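Clearing the Decks: A Kitchen Table Gallery

Every July I do the cups. Other people have a spring clean, with buckets and an open window and possibly music. I have the cups, which live in the cupboard over the sink in Stavport and breed there in the dark. Also bottles, tubs, jars, and anything else that once held something and might, in theory, hold something again. The theory has been under review for years.

The rule is simple enough. Everything comes out, everything gets looked at, and anything I can't explain goes in the crate marked Gronomberg, after the furniture store where I bought the shelf that was going to solve all this. The shelf was 90 centimeters wide and cost more than its contents, and it was full by dinnertime.

What follows is a short gallery from this year's round. I've kept it short because there are limits to how long a person can be expected to look at somebody else's plastic.

Let's begin with the category I call Close Relations, meaning containers you've lived with so long that you no longer see them properly.
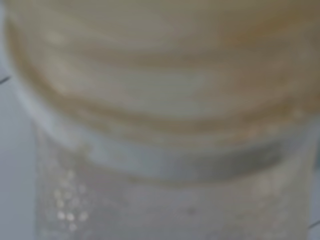
Beige over cloudy, with a pale band between. Best viewed slowly, like a sunset.

I've grown fond of see-through plastic that isn't quite see-through. Clear glass tells you everything, including how little rice is left. A frosted container keeps some dignity. It admits there's something tan in there and leaves the matter open, and you put it back in the cupboard with both your hopes intact. I once kept a frosted tub of what I believed was brown sugar for an entire winter. It was breadcrumbs. The crumble was memorable.

My sister-in-law swears by the Dremier system, a set of matching square tubs with matching square lids that stack into a matching square tower. I owned the set for a while. The tubs are still here. The lids have gone wherever lids go, except for one that fits nothing, including the tub it was sold with. I use it as a coaster.

Then there is the labeling question. I had a labeling phase. I bought a roll of 200 stickers and a good pen, and I labeled with real conviction for one afternoon, after which the roll went into a drawer and the drawer was not labeled. The ones I did manage are still up and almost all of them are wrong. Lentils is tea. Tea is birthday candles. Flour is flour, and I've left it alone out of respect.

Next category: Mixed Company, or what happens when everything that has no natural partner ends up on the same table. A matching set looks as if it's waiting for guests. A mixed group looks as if it's waiting for a bus.

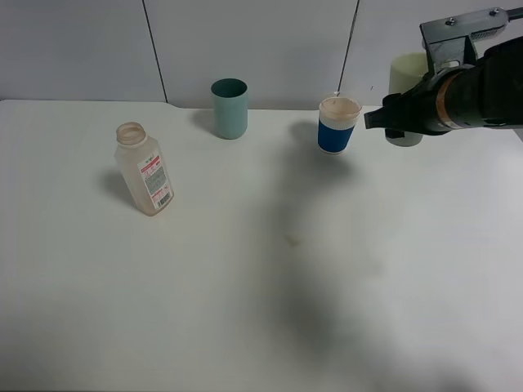
Color is how I decide who stays. Teal stays. I have no defense for this, I just like reaching for it in the morning, and it goes with precisely nothing else I own. Cream-yellow stays too, on account of size – a wide cup forgives a bad pour, and before seven in the morning they're all bad pours. Paper cups are harder. By any sensible standard they're supposed to leave the house after one use, but a paper cup with a nice blue band on it can talk me into one more job. Holding screws, say, or propping up a seedling that has given up.

As for bottles without caps, I've stopped pretending. In past years I kept them in a row and went through the cap drawer trying each cap on each neck, a process that took an evening and produced, at best, one loose fit and a sore thumb. The cap drawer came to the house with me from the old apartment on Matar Street. I suspect it contains caps from before I was buying bottles.

Final accounts for the year, for those keeping score at home. The crate got so full that I had to sit on it. The cupboard now closes on the first push if you lean. I spent 60 minutes on the job according to the oven clock, though the oven clock has been wrong since the power cut and I don't know how to change it.

The crate is in the hall for now. I did go back in for one thing, a small jug with a chip in it, and while I was there I took out two more to keep it company. The rest goes to the recycling center when it next opens, assuming I can get the crate past the bicycle, which is a gallery for another month.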